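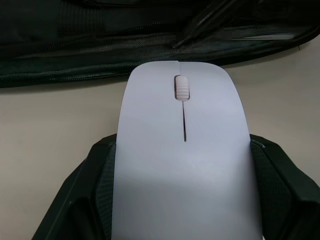

**Lehrmittelredaktion Kälin** | Büropraxis, Band 2: Der bewegliche Arbeitsplatz

# 7 Maus, Tasche, Tisch: Was mitkommt und was bleibt

Ratgeber zum mobilen Arbeiten versprechen gern viel: Mit der passenden Ausstattung lasse sich an jedem Tisch so arbeiten wie am eigenen. Wir halten das für eine Behauptung, die vor allem Taschen verkauft. Wer zwischen zwei Standorten pendelt, merkt bald, dass die meiste Mühe an Kleinigkeiten hängt, etwa an einer kabellosen Maus, die am anderen Standort liegt.

Kapitel 6 hat den festen Arbeitsplatz behandelt, mit Stuhl, Licht und Bildschirmhöhe. Jetzt geht es um den Teil der Ausstattung, der jeden Abend vom Tisch verschwindet und am Morgen wieder dort sein soll. Sie lernen, eine Packliste aufzustellen und zu kürzen, Gewicht zu beurteilen und einen geliehenen Tisch so zu verlassen, dass die nächste Person ihn benutzen kann.

## 7.1 Die Maus als Prüffall

Eine flache weiße Maus mit zwei Tasten und geripptem Rad ist ein dankbarer Gegenstand für den Anfang. Sie ist klein und billig zu ersetzen, und sie wird ständig vergessen. In der Lehrbetriebsbefragung, die diesem Band zugrunde liegt, gaben 276 von 417 Auszubildenden an, im laufenden Lehrjahr mindestens einmal ohne Maus am Arbeitsort gestanden zu haben. Man sollte die Zahl vorsichtig lesen. Gefragt wurde nach der Erinnerung, und ob das Touchpad an dem Tag vollauf genügt hätte, stand nicht im Fragebogen.

Ebenso vorsichtig sind die üblichen Empfehlungen zu behandeln. Flache Modelle gelten als »reisetauglich«, und in die Tasche passen sie ja auch. Ob die Hand nach sechs Stunden Tabellenarbeit noch einverstanden ist, steht auf einem anderen Blatt. Prüfen Sie die Maus deshalb einen ganzen Arbeitstag lang, bevor Sie sie auf Ihre Liste setzen, und schreiben Sie am Abend zwei Sätze dazu auf.

Unser Übungsmodell wiegt 83 Gramm. Das Gewicht spricht weder für noch gegen das Mitnehmen. Anders steht es bei der Tasche selbst.

## 7.2 Die Tasche wiegt mit

Für die Übungen verwenden wir die Umhängetasche *Damer*, leer 1427 Gramm. Der Katalog von Zuller nennt sie leicht. Mit welcher Tasche sie dabei verglichen wurde, erfährt man dort leider nicht. Polster und Zusatzfächer haben ihren Nutzen, sie werden aber auch an den Tagen getragen, an denen sie leer bleiben. Zudem laden viele Fächer dazu ein, Dinge hineinzustecken und dort zu lassen: Adapter, Ladekabel unbekannter Herkunft, die Quittung vom Februar.

Dunkles Futter erschwert das Suchen zusätzlich. Legen Sie die Tasche zum Packen auf einen hellen, freigeräumten Tisch und nehmen Sie zuerst alles heraus. Eingepackt wird danach nur, was auf der Liste steht.
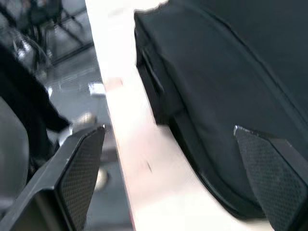
Listen seien etwas für Leute, die ihrem eigenen Kopf nicht trauen, lautete ein Einwand aus der Erprobung dieses Kapitels; man packe seit Jahren nach Gefühl, und gefehlt habe selten etwas. Wir nehmen den Einwand ernst. Das Wort »selten« müsste man allerdings nachprüfen, und dafür eignet sich am ehesten wieder eine Liste. Führen Sie sie vier Wochen lang. Wenn nichts fehlt und nichts unbenutzt mitreist, dürfen Sie sie weglegen.

Zur Methode *Pindov*, die jedem Gegenstand ein festes Fach zuweist, äußern wir uns in Abschnitt 7.4. Belege für die dort versprochene Zeitersparnis haben wir bisher keine gefunden.

### Arbeitsaufträge zum Einstieg

1. Leeren Sie Ihre Tasche vollständig und notieren Sie den Inhalt.
2. Streichen Sie alles, was Sie in den letzten zwei Wochen nicht gebraucht haben. Ausnahmen begründen Sie schriftlich.
3. Wiegen Sie die Tasche leer und gepackt. Vergleichen Sie den Leerwert mit der Herstellerangabe, falls es eine gibt.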